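**Ticket 1471 – Supply room: items "missing" from desk kit box**
Status: open, again
Opened by: Facilities desk, Fivumley office
Priority: low (was set to high, I changed it back)

**Reported problem**

Third floor says their desk kit arrived from Lidlow without a stapler or staples. They want the whole kit replaced. The Lidlow packing slip says everything was in there. I have my doubts about both.

**Log**

9:10 – Asked the floor whether anyone had looked all the way down inside the box. Answer: "We looked." Asked what that meant. No reply.

9:40 – Called Lidlow. They say every kit is checked before it's taped shut. They said the same thing in May, when we got 3 kits with no tape in them, so I'm not taking it as proof of anything.

10:25 – Floor now says the stapler "might" have been there but the staples weren't. That's a different complaint from the one at the top of this ticket. Left the original wording in place.

11:05 – Someone suggested switching to Flirnent kits. Their catalog promises a box of 2000 staples per desk. We would still have the same shelf and the same people opening the boxes, so I don't see what it fixes. Parked.

11:50 – Had the box brought down and set on the counter. Told everyone to leave it as it was and not "help."

12:15 – Checked it. The stapler is in the box, standing on end against the back wall. Staples are right next to it. Closing the missing items part of this ticket.

1:30 – Floor replies that the stapler must have been put back later. Could be. I can't rule it out and I'm not going to try.

**Still open**

- The dark gray thing next to the staples. Lidlow's slip lists one stapler per kit. It could be a second stapler or some kind of holder. Needs to come out and be looked at properly before I put a name on it.
- The blue plastic holder. Xiong in the old contract used to supply holders, Lidlow says it doesn't. One of those is wrong.
- Refund request for 67 dollars. Not approved. I don't pay for a kit that's sitting in its own box.

**Next step**

Small items go in a tray from now on. I've asked for this before – it lasted a week. Ticket stays open until the gray item is identified and the slip is corrected. 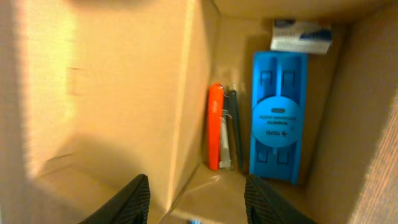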